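Packing and Caring for a Table Tennis Racket Case
Club equipment notes, Wullitgate
Last revised 7 October 2018

These notes cover the padded, racket-shaped case with a zipper around the edge. They apply to a case that holds one racket, with or without an outer pocket. Rectangular cases and full bags are covered on a separate page.

What you need

A table or other flat surface with enough room to open the case fully
A soft cloth, slightly damp
A dry cloth
A soft brush, such as an old toothbrush
Protective film for the rubbers, if you use it

Step 1. Empty the case

Open the zipper all the way and lay the two halves flat. Take out the racket and set it down with the cleaner rubber underneath. Empty every pocket, including the outer one. Turn the case over and tap it to clear grit from the seams. Grit left at the head end works its way into the rubber surface during transport.

Step 2. Clean the clear plastic

Many cases have a clear vinyl section bound with fabric tape. Vinyl picks up dust and fine scuffs, and it turns cloudy with use. Wipe it with the damp cloth in one direction, then dry it. Do not use alcohol or glass cleaner on it. Both make vinyl stiff, and stiff vinyl splits first at the stitching.

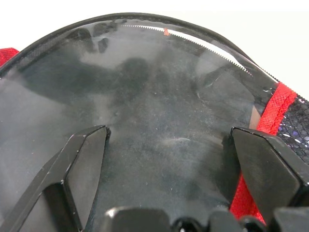
Pay attention to the curved edge, where dirt collects against the binding. Run the brush along the inside of the curve with short strokes. Scuffs will not come out with cleaning and do not affect how the case works.

Step 3. Clean and check the zipper

Brush the teeth on both sides, from the stop to the far end. Close the zipper slowly. If it catches, back it up a short distance and look for a loose thread or a fold of lining. Cut threads with small scissors; pulling them opens the seam.

A dry zipper can be treated with a little candle wax rubbed along the teeth. Work the slider back and forth 4 or 5 times and wipe off the excess. Oil and silicone spray should stay away from the case, as either can reach the rubbers.

Step 4. Attach or move a key charm

A small charm makes it easier to pick out a case in a shared locker. Use a soft one. Metal and hard plastic charms can mark the blade if they end up inside the case.

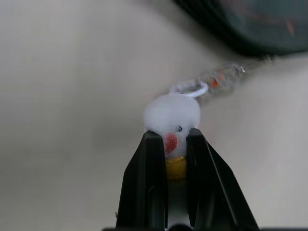 Loop the cord through the hole in the zipper pull and draw it tight. If the pull has no hole, attach the charm to the hanging loop or the seam tab. Tug it firmly before you rely on it. Charms on long cords should be shortened to 8 cm or less so that they cannot get caught in the slider.

Step 5. Load the racket

Wipe both rubbers and let them dry completely. Fit the protective film if you use it. Place the racket with the head in the wide, rounded part of the case and the handle in the narrow part. The edge tape should sit inside the zipper line all the way around. A racket that is too wide will push against the teeth at the shoulders, and the case should then be replaced with a larger size.

Step 6. Load the outer pocket

Keep flat or soft items in the mesh pocket. Mesh stretches permanently if it is overfilled. Balls go in a pocket made for them or in a separate tube. Inventory tags from the Gisema tag set fit flat against the back of the mesh and can be read without opening anything. Case 376 in the club register is the reference for tag placement.

Step 7. Close and set down

Close the zipper in one continuous motion, with the free hand keeping the two halves level. Lay the case flat with the pocket side up and check that no fabric is trapped in the teeth. 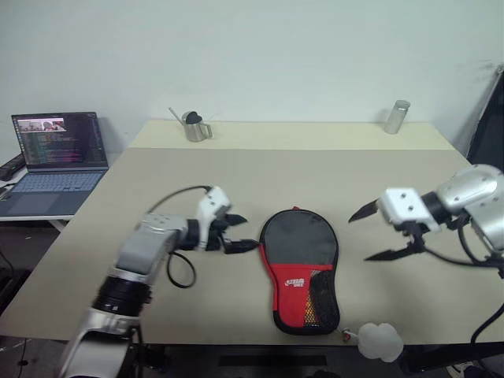
Step 8. Final check

Press lightly with the fingertips on the head end of the closed case. It should give evenly. A hard ridge on one side means the racket has shifted toward the zipper. Open the case, center the racket, and close it again.

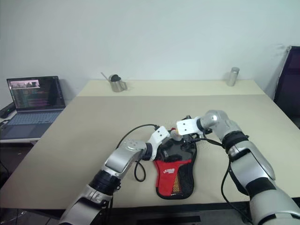
Store the case flat, out of direct sun, and away from heaters. The Skisent shelf units in the equipment room are deep enough for a case laid lengthwise. Do not stack more than five cases on one shelf.

Torn mesh and broken sliders go to the Dvořáček repair counter. Remove the racket first and leave the tag in place. Repairs handed in during May are returned after the summer break.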